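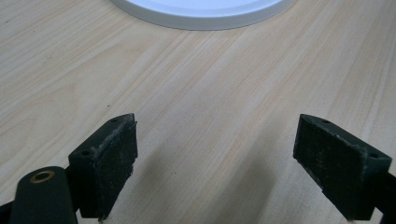

Wusden's write-up of the dropped-item fault came out this afternoon and I don't buy it. It says the Bruler grippers lost hold because of "timing drift" between the two hands, and that a software update has put it right. Have a look at the pads, though. Dust and lint all over both faces, and the material has frayed along the top edge of the left one. You can drift all the timing you like, I'd still start with the bit that touches the spoon.

2/ For anyone who missed it: in August the team at Hailu logged 7 drops in a run of 60 lifts. Same job each time, two hand-held grippers, hang the item on the stand, take it off again. Nothing broke. One item went off the table and landed by somebody's foot, and that's how it became a safety report and stopped being a grumble over tea.

3/ The update then gave them 2 drops in the next 60. Better! But they cleaned the pads the same morning. It's in the appendix, one line, no comment. So which one helped? They can't say, and the write-up doesn't ask. 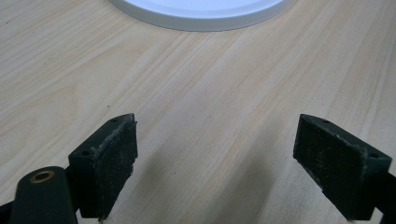
4/ I've had this argument before with other kit. Software gets the blame when a software fix is ready to ship. A pad is a cheap, boring part that somebody has to order, and ordering it means admitting there was no date for changing it in the first place.

5/ The Trultedeck logs are being passed round as proof of the timing theory. I've read them. They show the jaws closing a touch late on some drops. They also show it on plenty of lifts that went fine, and nobody has put those two sets side by side.

6/ The other thing is weight. A small flat block held square is kind to a tired pad. Something long that hangs down from the jaws will swing, and a swing works at the grip the whole time your arm is moving.
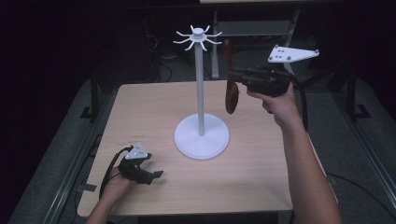

7/ Wusden's answer to that is a 90 second "settled hold" test, which the grippers passed. A hold with the hand kept still. I'm sure they did pass. The drops in the log came while the hand was moving – all of them.

8/ What I'd want to see before I believed the fault was closed:

- Old pads, new software, full run of 60.
- New pads, old software, same run, same person holding the grippers.
- The long hanging item in both runs, brought up to the stand at normal working speed.

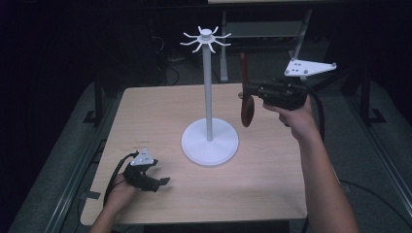
- A date for changing the pads, written down where the next shift will see it.
- Every drop logged with which hand it was. Half the current entries just say "gripper".

9/ I might be wrong about the pads. A day or two of dull testing would show it, and I'd post the result either way. Until then I'd keep my feet well back from that table.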